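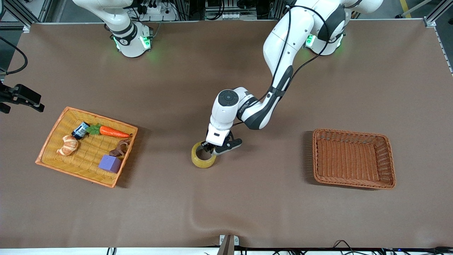 Tray-to-basket transfer, left arm. The tape roll is carried on one finger, inserted through the core, between the woven tray and the wicker basket.

Hurkdale bench, bimanual sorting trials
Posted 23 July 2025 by Krisztina Sipos

This page collects material from the Hurkdale bench, where we are testing how a single learned policy handles mixed small objects. The task is plain: move everything from the tray on the left to the basket on the right, in any order. The policy was trained on 400 teleoperated demonstrations and evaluated over 30 rollouts per condition. Objects are re-scattered by hand before each rollout, and the basket position is shifted by up to 8 cm along the table.

Grasp choice for hollow objects
The tape roll is the only object in the set with a usable hole. Demonstrators were free to pinch it across the outside or put a finger through the core, and both appear in the training data. The core grasp leaves the roll hanging on its side under the gripper, close to the cloth, so clearance over the basket wall has to be added later in the path. Policies trained on both grasps tended to hesitate above the roll. Filtering the demonstrations to a single grasp type removed most of the hesitation – at some cost when the roll lands against the tray rim.

Objects
The tray in this view still holds a toy croissant, a toy carrot, a small dark blue jar on its side, a purple foam cube and one small dark brown piece. The foam cube compresses and is forgiving of poor alignment. The jar rolls if the first finger to touch it is off centre, and accounts for more retries than any other object.

Arm assignment
In the single-arm condition the right arm stays folded at the back of the table and the left does all the carrying. We had expected the two-arm condition to be faster. It was slower in the Zovness configuration, where the arms yield to one another too often near the middle of the table. The Dudás scheduler, which fixes the yielding order at the start of each rollout, recovers part of the lost time.

Scoring
An object counts as transferred when it is at rest inside the basket and the gripper has withdrawn. A rollout is stopped after 3 failed grasps on the same object. Drops onto the cloth are recorded separately and the object is left where it falls.

Rollouts with the Jarkthorpe object set, which adds soft packaging and two more hollow shapes, are planned for November. Results will be added to this gallery under their own heading.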